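Small Estates and Probate: Common Questions

Do I need probate if there is a will?
Often, yes. A will names who gets what, but the court still has to accept it before titles can change hands.

How long do creditors have to file a claim?
The deadline is set by state law and appears in the published notice. Keep a copy of that notice.

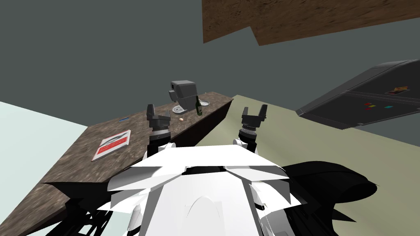 Nerea Villalobos wrote in to say that her uncle's bank would not release $3085 without letters from the court, even though she was named executor.

Banks can ask for this. Request several certified copies when the letters are issued.

Can I pay the funeral bill first?
Usually. Save the receipt.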